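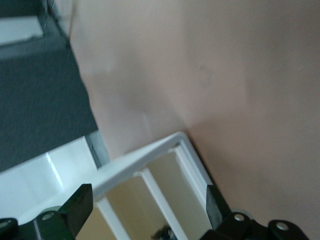

Picking Small Parts from a Divided Tray with a Wrist Camera

Project report, robotics lab course
Balthasar Zwahlen
Submitted 06/10/2026

Summary

The goal of the project was to train a small network that tells a robot arm whether a part is in a given compartment of a tray, and where to lower the gripper to pick it up. Only the wrist camera was used. The network was trained on 3818 labeled frames and tested on the Manico arm in the Kofler building. In the final test the arm picked up the part in 67 percent of attempts. Most of the failures came from parts lying close to a divider.

Starting point

The lab already had a picking program for the Manico arm, written in Tovus by an earlier group. It uses a fixed overhead camera and assumes that the tray is always in the same place. If someone moves the tray a little, the gripper comes down on the rim. I wanted a version that works without the overhead camera and without a fixed tray position.

The wrist camera moves with the gripper, so the fingers are always in the same part of the picture. That makes it easy to judge how far off the gripper is. The drawback is that the fingers hide things, and at low heights only part of the tray is in view.

Setup

The arm has a two-finger gripper with black fingers. The camera sits above them and looks toward the fingertips. Trays are white plastic with dividers. I did not clear the table for the recordings, and the tray was put down at different angles. This was a decision made early on. A network trained on a clean table with a straight tray would probably have learned the table.

The parts were small and mostly dark. I left out anything transparent.

For each recording the arm moved to a random position over the tray, stopped, and saved a frame. It then went lower and saved another. I labeled the frames by hand in Zutow, our labeling tool. Each label has two pieces: the outline of the compartment nearest the gripper, and a point on the part, if there is one. Labeling took far longer than planned. I had set aside a week and needed most of November.

Frames where I could not decide if a dark spot was a part or a shadow were marked "unsure." They were kept out of training but used later to look at errors.

Method

The network has one shared backbone and two outputs. The first output marks the compartment. The second gives a heat map for the part. If the highest value in the heat map is under a threshold, the program treats the compartment as empty and moves on.

The approach is done in steps. The arm takes a frame, moves part of the way toward the estimated point, and takes another. It stops when the estimate lies between the fingertips and stays there for a few frames in a row. Then it lowers and closes.

I tried three kinds of changes to the training images: brightness, small rotations, and blur. Brightness helped the most. Rotation made almost no difference, which makes sense given that the trays were already rotated in the recordings. Blur made the heat maps worse, and I removed it.

Results

The first version was trained without the brightness changes and failed often when the blinds were open. It took shadows beside the tray for parts, and the arm went down next to the rim. After I added the brightness changes and limited the heat map to the inside of the marked compartment, this stopped almost completely.

In the final test, one attempt meant one part in one compartment, with the tray turned by hand between attempts. I counted an attempt as successful if the part was still in the gripper after the arm had lifted and held for 10 seconds. The rate was 67 percent.

The failures fall into groups.

Part against a divider. This was the largest group. The view at the head of the report is typical. A small dark piece with an irregular shape lies in the middle compartment, against the right divider, and its lower part is outside the picture. The network marks the visible half, so the estimated point is too high and the gripper is placed off center. Even with a correct point, the finger on the divider side has very little room.

Rim hidden by the fingers. In the same view both fingers overlap the rim, one on each side, and the rim between them, with its rounded corner, is clear. When a corner like this is visible the compartment outline is usually good. When it is covered as well, the outline jumps from frame to frame and the approach does not settle.

Reflections. Glossy surfaces near the tray give bright streaks. These confused the first version and only rarely the final one.

Dropped parts. In some attempts the gripper closed on the part and lost it during the lift. I did not look into this further. It is a matter of grip force and finger shape, and the vision part had done its job.

Discussion

The result is good enough to show that the wrist camera alone can find the tray and the part. It is not good enough to replace the old program in the lab. With the tray in its fixed position the old program is also much faster, as it does not have to stop for new frames on the way down.

I think the divider problem can be reduced without more training data. The gripper could be turned so that the fingers close along the divider and not across it. The network already gives the compartment outline, so the direction of the divider is known. I started on this but the turned pose ran into a joint limit on one side of the table, and I did not have time to work out a second approach path.

A second idea is to keep the last high frame in memory. Parts that are cropped at low height are often fully visible from higher up. At the moment each frame is treated on its own and that information is lost.

The test has weak points. I turned the tray myself, and I may have avoided difficult positions without meaning to. The same parts were used for training and testing. A fair test would use parts the network has not seen, placed by another person.

Files

The Tovus program, the trained weights, and the Zutow labels are in the course folder. The "unsure" frames are in a separate directory and have no part labels. To run the program, start the arm in slow mode first and check that the camera mount is tight. A loose mount shifts the fingertip position in the image, and the stopping rule then fails.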